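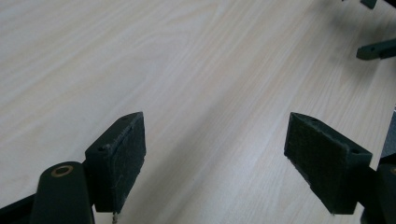 Search this manual Go

4.2 Setting up the Hiltari nest box logger

Before you begin, check that the box is unoccupied. Loggers should be fitted by the end of March.

1. Insert the memory card (512 MB) and close the cover until it clicks.
2. Hold the button for 2 seconds. The green light will flash.
3. Enter the box number and set the recording interval.
4. Fix the logger beneath the lid, facing the entrance hole.

Note: The card stores over 1000 visits. Collect the readings every 21 days.

Caution: Do not open the box once eggs have been laid. Nest disturbance may be an offence under local law.

Comments

Duygu Kurtuluş: Does step 3 apply to the older Rirar model?

Gonzalo Cantero: It does, but the interval is under Settings.

Rosalía Ortuño: My lid is too shallow for the bracket. Is a shorter one sold?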